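Storage and Sorting at the Plukasow Workshop

Gallery — updated 11th July

The workshop on the ground floor at Plukasow was set up in May, after the old unit at Satwood was given up. Moving took longer than planned. Most of the small parts had been kept in cardboard boxes, and a good many of the boxes had lost their labels, so everything had to be opened and sorted again before it could go on a shelf. The floor area is 858 square feet, a little less than before, and the layout was changed to suit.

This page covers the benches, the bins and the way things are put away. It is meant for people who use the room and for anyone thinking of booking bench time. Pictures of the entrance and the yard are on the Satwood to Plukasow moving page.

How the room is laid out

Shelving runs along the long wall. The shelves are the Gevby type and came from the old unit, where they had been in use for years. They go up with a rubber mallet and no bolts. Heavy items belong on the bottom two levels. Please do not move a shelf without emptying it first — the clips slip out when there is weight on them.

Parts are grouped by what they do, then by size. Fasteners are nearest the door, followed by brackets, cable, connectors and spare fittings. The parts list has 987 entries at present. It is kept as a spreadsheet on the shared drive, with a printed copy in the folder by the sink. The printed copy is replaced on the first working day of the month, so the spreadsheet is the one to trust if they disagree.

Bins

The cardboard boxes are gone. Plastic bins are easier to wipe out and do not sag when they are full. The first batch came from Meijer and cost less than the catalog ones. Some of those lids did not fit well and are now used as trays under the drill press.

Labels go on the short side, facing out. Write the part number first and the name second. If a bin holds mixed items, write MIXED and the date it was filled. Mixed bins are gone through every 21 days.

Benches

There are five bench positions, booked by the half day. Clear the surface when you finish, and put any bins you took down back on the shelf they came from. Cables should be coiled and hung up. Tools with a colored band stay in the room.

The slatted metal tops let dust fall through, so sweep underneath as well as on top. Small screws go through the gaps too. Work over a bin or a cloth if you are handling anything small. 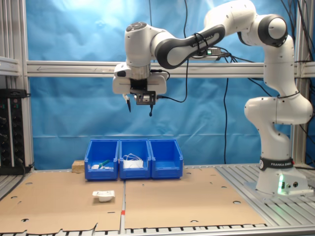 Blue plastic bins at the metal workbench, with the blue sheet hung behind.

The backdrop sheet can be taken down for washing. Wash it cold and hang it back up while slightly damp, which takes out some of the creases. There is a spare in the cupboard under the stairs.

Still to do

The bottom shelf nearest the window needs new clips. The connectors have been sorted but not counted, and the brackets are still in two places. Lighting over the sink end is on order.

To book a bench, use the form on the contact page. Bookings for the following week close at noon on Thursday.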